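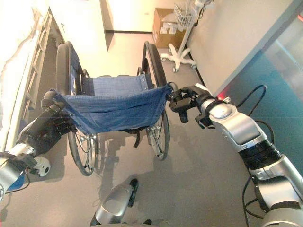 Folding and Unfolding a Standard Wheelchair

Category: Equipment Care > Mobility Aids
Last updated: Jun 3, 2007
Print this page | E-mail this page

These instructions apply to the manual folding chairs issued by the Puvitz equipment loan service. Chairs with rigid frames do not fold and should be returned to the Tornberg desk for transport.

To fold the chair

Apply both wheel locks. Remove any cushion and store it separately. Raise the footplates until they are fully upright.

Stand beside the chair and take hold of the fabric seat at the center of its front and back edges. Lift straight up. The side rails will move toward each other as the seat rises. Do not pull on the armrests – they may come loose.

Tuck the slack fabric upward between the rails so that it is not caught in the cross frame.

To unfold the chair

Tilt the chair slightly toward you and press down on the seat rails with open palms until the seat is flat. Keep fingers on top of the rails and pointed inward. Fingers curled around the outer edge can be pinched.

Before use, check that both rails are fully seated, that the rivets along the fabric are tight, and that the casters turn freely. Torn or badly stretched seat fabric must be reported – the chair should not be used until it has been replaced.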